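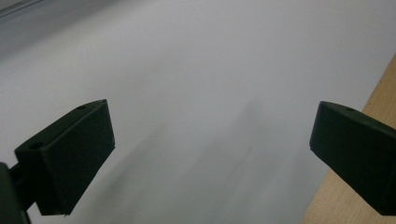
Home News Parish Life Interviews Archive Contact

Keeping the hours in a town parish

Kristýna Oravec has led evening prayer at the parish church in Ellery for long enough to have worn out two copies of the psalter. She is a lay reader, trained as an archivist, and she approaches the daily office much as she approached her former work: by schedule, with notes. She spoke with Beverley Tamihana in November, before the evening service.

The parish went back to a fixed daily office after a gap of many years. Before that, weekday worship consisted of a midweek Communion and whatever the season required. Oravec said the change began with a question of order. "We had people asking for a Bible study, a prayer group and a silent hour. The office already contains readings, intercession and silence, in a set sequence. We decided to use it before designing anything new."

The form in use is plain. There is an opening versicle, the appointed psalms, two lessons, a canticle after each, the creed, the collects and the Lord's Prayer. Nothing is sung except on feast days. The whole runs from 5:30 to shortly before 6:00 in the evening, and there is no address.

"Visitors ask where the sermon is," Oravec said. "I tell them the lessons are read straight through, so over a year they will hear most of the New Testament and a good part of the Old. We don't skip the genealogies."

The psalms were the first point of difficulty. The parish began with the thirty-day cycle, which assigns a portion to each morning and evening. Since only the evening office was said in church, half of the psalter was never heard there. Khôi Từ, who keeps the parish service register, proposed spreading the full psalter across the evenings alone, on a sixty-day pattern. The change was made after Easter and has been kept.

Oravec was cautious about it. "There is a cost. On the old cycle you always knew that the fifteenth evening meant Psalm 78, all of it. People who grew up with that had it by heart, and I took it away from them. Jolene Cartwright told me so, quite firmly, and she was right to."

The cursing psalms are read in full. Some lectionaries bracket the harsher verses, and the parish discussed following them. Oravec argued against it. Her view is that a congregation can say words it would not choose, provided they are said slowly and with the silence observed at the half-verse. "Psalm 137 ends where it ends. If you stop early, you have edited someone's grief. I would sooner leave a longer pause afterward."

On the pause itself she is exact. The asterisk in the middle of each verse marks a full breath, and the two sides of the church alternate by whole verse. Readers new to the practice tend to rush the second half. She corrects this by reading with them, never by stopping the psalm.

Asked about attendance, she declined to discuss it. The register notes who officiated and which psalms were said, and she considers that sufficient. "The office is said whether or not anyone else comes. I have said it alone, out loud, both sides. It takes longer that way, because you have to wait for yourself."

A printed booklet is in preparation. Coralie McKinnon is setting the type, and the first draft gives the psalms in order with the day numbers in the margin. The print run is 200 copies. Oravec would like a ribbon in each one and has been told that it depends on the binder's price. The remaining question is whether to print the collects for saints' days in the same volume or leave them on loose cards at the back of the church, where they are now.

Morning prayer may follow. Từ has offered to open the church at 7:00, and Oravec has agreed to take the first month. That would put the sixty-day pattern in question again, and Cartwright has already asked for the fifteenth evening back.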